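Search this site Enter keywords

An afternoon at the Ketwood plant

4 min read

Ketwood opens its packing plant to visitors one afternoon in June, and the sign at the gate promised Robots and Refreshments. I came for both. The refreshments were a tray of lemon bars, guarded by a man who had clearly been told one each.

The plant packs small hardware kits under the Bindex name, the bags of pegs and brackets that come with shelving and go missing on the rug. Last year 1,066 orders came back with the wrong parts in them, a figure printed on a poster right next to the restrooms, so you have time to think about it.

The answer was Gosus, the company's name for its two-armed sorting cells. Before any of them touches a Bindex part, it gets practiced on simpler stuff in a side room. A woman who used to sort by hand on the late shift now spends her day in there, setting out blocks, watching, and putting them back. She called it kindergarten with a pension plan. She misses the radio and the gossip, but not what the old bench did to her wrists.

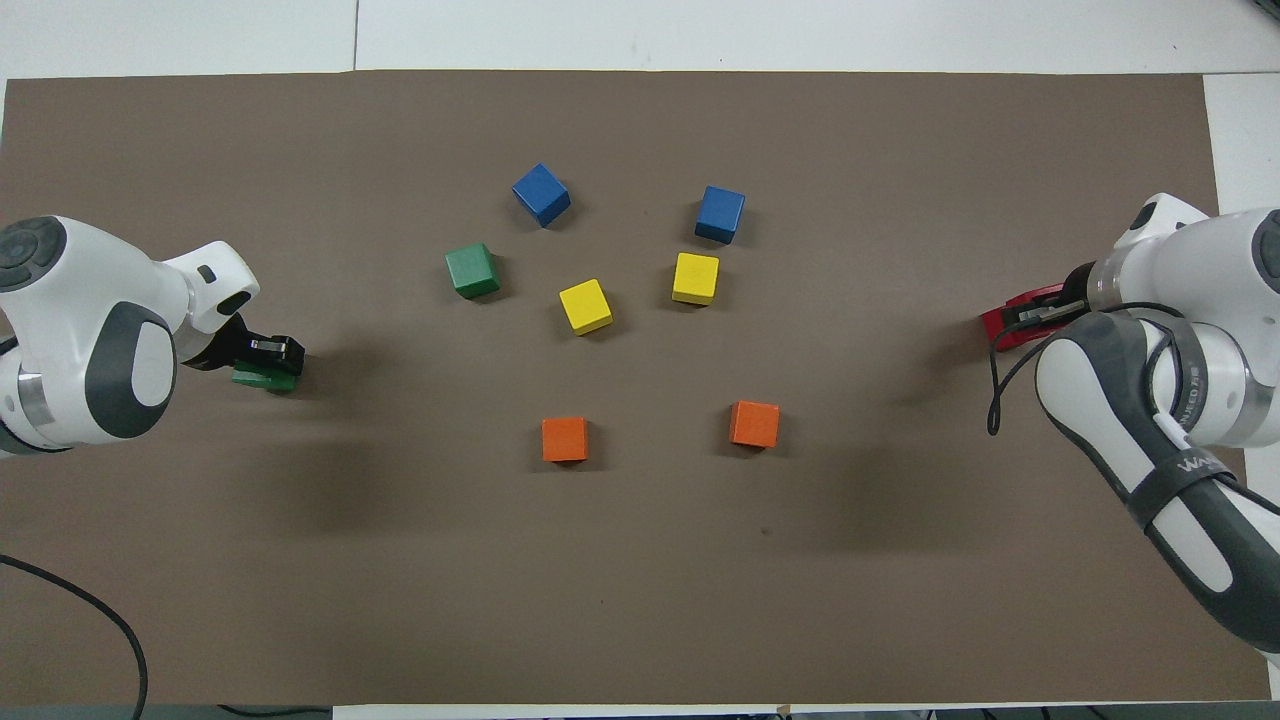 Her pay went up one grade when she moved over. Her break did not get any longer, and she has to write a note each time she stops a cell, which she says is more writing than she did in high school. Five people made the switch with her. Others stayed on the line, where the job is now mostly checking bags somebody or something else has filled. One of them told me it was easier on the back and harder on staying awake.

We moved on to the Rastogi line, a long conveyor that seals 3,249 bags on a good shift. It squeaks. The guide talked over the squeak with real skill, and when a visitor asked about layoffs he talked over that too, though he did come back to it: no one let go so far, and people who retire aren't being replaced. The line workers within earshot kept their eyes on the bags.

By four o'clock the gift table was down to key rings and a bag of Bindex pegs. I bought the pegs. There was one missing.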